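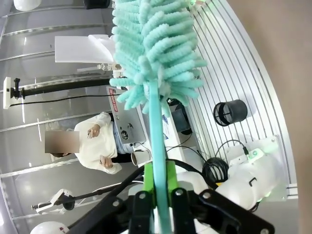

Static and dust on a desktop PC after moving it to a carpeted room

I have a Tesstead tower case, bought second-hand, which I moved in September from a tiled kitchen corner to a small carpeted study. Since the move the front intake filter clogs much faster than before. It used to need cleaning every few months and now has a visible grey layer after 30 days. The outside of the case and the shelf above it are also dusty again a day or two after wiping. For the outside I use a fluffy mint-green microfibre duster on a long teal handle, the sort with soft looped tufts. It picks up well from flat surfaces. My query is whether the same duster is safe to use inside the case, on the fan blades and the graphics card, or whether static from the fibres could damage something. I would also like to know if fan speed affects how quickly the filter blocks. The two front fans run at 2,000 rpm under load and not much less at idle, as I have never changed the settings.

Posted by Lensa Ejigu

Brândușa Gavrilă

Keep the duster for the outside. Dry synthetic fibre rubbed over plastic builds up a charge, and although modern boards have some protection on their connectors, the bare parts on a graphics card have less. The loops can also catch on the pins of small components and on fan cable plugs. I have seen a fan header pulled half out that way, and the owner spent an evening looking for a fault in the power supply.

For the inside:

Shut down, switch off at the wall, then press the power button once to drain what is left.
Take the case outdoors or next to an open window.
Hold each fan still with a finger before blowing air at it. A fan spun by an air jet can exceed its rated speed and wear the bearing.
Use short bursts from a hand blower or canned air. Keep a can upright, or liquid propellant comes out.
Use a soft natural-bristle paintbrush for the heatsink fins, and touch bare metal on the case before you start and every so often while you work.

The filter can be rinsed in lukewarm water if it is plain mesh. Let it dry fully before refitting, overnight if in doubt.

On fan speed, yes, it matters. More air through the filter means more dust on the filter. 2,000 rpm at idle is far more than a home machine needs. Go into the fan section of the board's setup screen and set a curve that stays low until the processor reaches a moderate temperature. Check temperatures under load afterwards.

Also raise the case. Carpet holds fibre and skin dust, and an intake near floor level takes in whatever is stirred up by walking past. Mine stands on a board 6 inches off the floor and the filter lasts noticeably longer. If your power supply draws from underneath, a case standing directly on pile may be starved of air as well, so look at that first.

Pedevia

Just hoover it. I have done mine with the brush attachment for years and never had a problem.

Brândușa Gavrilă

I would not recommend that for the inside. Moving air and dust in a plastic nozzle generate charge at the tip, right where it is closest to the board. Hoovering the outside of the front panel and the removed filter is fine — just keep the nozzle away from the electronics.

Lensa Ejigu

Thank you. The power supply does draw from underneath and the feet are sunk into the carpet, so I have put the case on a piece of shelving for now. The fan curve was set to full speed in the setup screen, presumably by the previous owner. I have changed it to the standard profile and will check the filter again in a month.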